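# Essstäbchen aus Holz waschen, trocknen und aufbewahren

Holzstäbchen halten jahrelang, wenn sie nach dem Spülen richtig trocknen. Stehen sie feucht in einem geschlossenen Becher, werden die Spitzen grau und fangen an zu riechen.

## Was man braucht

- ein Frotteetuch als Unterlage
- einen Stäbchenhalter mit Öffnungen in der Wand
- Spülmittel und einen weichen Schwamm
- etwas Speiseöl für unlackierte Stäbchen

## Waschen

1. Die Stäbchen gleich nach dem Essen abspülen. Nicht einweichen, auch nicht kurz.
2. Immer nur 2 Paare auf einmal in die Hand nehmen und vom dicken Ende zur Spitze hin abwischen. Wer das ganze Bündel zwischen den Händen rollt, reibt den Lack ab.
3. Mit warmem Wasser nachspülen und abschütteln.

Die Spülmaschine ist für lackiertes Holz zu heiß. Rohe Bambusstäbchen vertragen sie gelegentlich, werden davon aber rau.

## Trocknen

Das Tuch doppelt legen und die Stäbchen nebeneinander darauf verteilen. Nach 20 Minuten einmal wenden. Danach kommen sie in den Halter, mit der Spitze nach oben, und bleiben dort über Nacht offen stehen. Im Februar, wenn die Küche kaum gelüftet wird, lieber einen halben Tag länger warten, bevor sie in eine Schublade wandern.

## Halter einräumen

Ein Halter mit mehreren Fächern ist praktischer als ein Glas. In das größere Fach kommen die Paare für jeden Tag, in das andere der Vorrat und die langen Kochstäbchen. Den Vorrat nicht so eng stecken, dass sich nichts mehr bewegt. Bei Rondby gibt es einfache Halter aus Kunststoff, der von Lokell hat zusätzlich eine Tropfschale, die man jede Woche ausleeren muss.

Auf dem Tisch steht der Halter am besten in der Mitte, dann kommt jeder von seinem Platz aus heran. Kleinigkeiten wie Walnüsse vorher abräumen, sonst rollen sie beim Hantieren herunter.
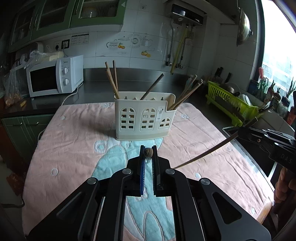 Sonthorpe schrieb dazu: Bei mir sind die Stäbchen unten im Fach trotzdem dunkel geworden. Ich lege jetzt ein gefaltetes Stück Küchenpapier auf den Boden und tausche es alle 4 Tage aus, seitdem ist Ruhe.

Das Papier funktioniert, solange man es wirklich wechselt. Dunkle Enden lassen sich mit feinem Schleifpapier abziehen und danach dünn einölen. Überschüssiges Öl nach einer Stunde abwischen.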